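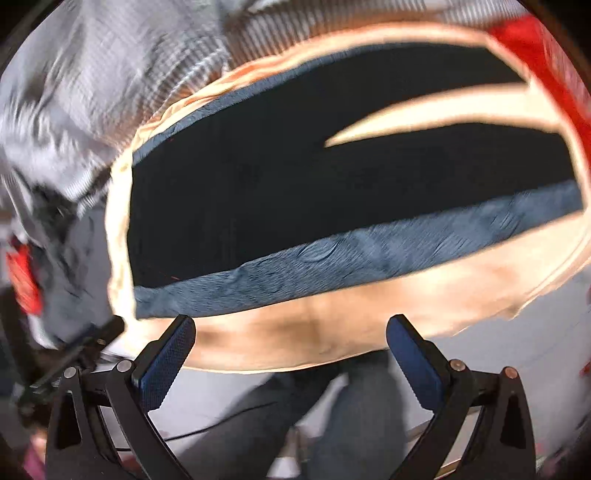

**Garment folding** is the practice of reducing a piece of clothing to a smaller, flatter shape for storage, transport or display. It is among the most common household tasks and among the least studied. Most claims made for particular methods, including claims about saved space, fewer wrinkles and longer fabric life, come from people who sell shelving, suitcases or advice, and few have been tested by anyone else.

## Terminology

In retail use, a *fold* is a single crease and a *finish* is the complete folded shape. Household manuals use the two words loosely. The term *file fold*, for a garment folded small enough to stand on its edge in a drawer, is often presented as recent, although drawers of upright linens appear in much older housekeeping guides. *Ranger roll* refers to a tight roll held shut by its own turned-back hem. The name suggests a military origin that has been repeated far more often than it has been documented.

## Methods

### Flat fold

The sleeves and sides are brought behind the body of the garment, which is then folded in half or in thirds. Stores favor the flat fold when they want the collar or a printed front to show. It stacks well up to a point, after which the lower pieces are creased by the weight above them and the pile tends to lean.

### File fold

The flat fold is continued until the piece is a small block. Supporters say it lets every item in a drawer be seen at once. This is true of a full drawer. In a half-empty one the blocks fall over, a drawback that published instructions seldom mention.

### Rolling

Rolling is widely recommended for travel. It avoids sharp creases in knits but does little for woven shirts, which come out with many shallow wrinkles in place of a few deep ones. Whether that counts as an improvement depends on who is asked.

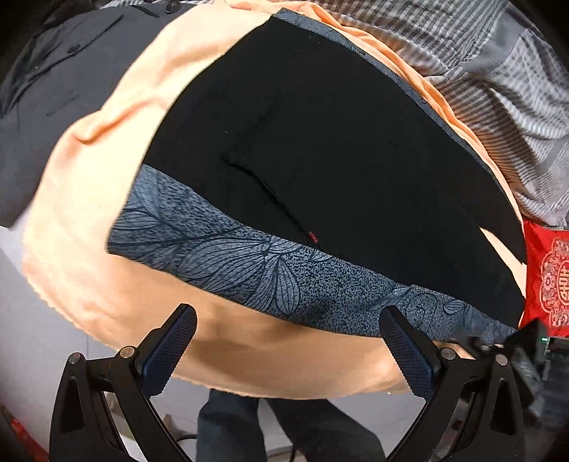

*Photo: Nele Segers*

### Bundling

Garments are wrapped one over another around a soft core, usually underwear or socks. The method does seem to keep jackets smoother than folding does. It also means the whole bundle has to be undone to reach a single shirt, and for that reason many travelers who try it give it up.

## Claims about space

The most quoted figure in the subject is that careful folding makes room for a third more clothing. It is usually traced to a leaflet issued by the storage company Hastunis, which gave no account of how the measurement was made. The drawer in question was not described, and neither was the clothing.

A better-documented comparison was carried out by Sudheer Kandasamy and Leilani Tran, who packed 351 garments by four methods into identical boxes. They found little difference between file folding and rolling, and both did only slightly better than an ordinary flat fold. The largest gain came from pressing the air out by hand before closing the lid, whatever method had been used. The study has its own weak points: all of the packing was done by 12 people, most of whom already had a preferred method, and thick winter clothing was left out.

## Effects on fabric

Permanent damage from folding is often warned about and rarely shown. Heavy knits are the clearest case for folding at all, as they can stretch at the shoulders when hung. Silk and linen hold creases more stubbornly than cotton or polyester, and museum textile stores commonly pad their folds with tissue. Museum pieces may stay in one position for decades, however, and it is doubtful that the same care makes any difference to a T-shirt worn every Friday.

## Folding aids

Hinged folding boards are sold for home and shop use. The Trutia board was advertised as able to finish 900 shirts in a working day, a number that leaves little time for picking up the next shirt. Willy Bakker, writing in a trade newsletter, timed himself at 13 seconds per shirt with the board and noted that he was no slower without it after a week of practice. The results were more even with the board, and this is probably the stronger argument for owning one.

## Folding as self-improvement

Popular books have linked folding to calm, gratitude and better decisions. The evidence consists largely of letters from satisfied readers. Bram Bakker's survey of the genre, published by Michiels, points out that people who stopped folding after a month had no particular reason to write in.

## See also

- Clothes hanger
- Ironing
- Laundry
- Linen closet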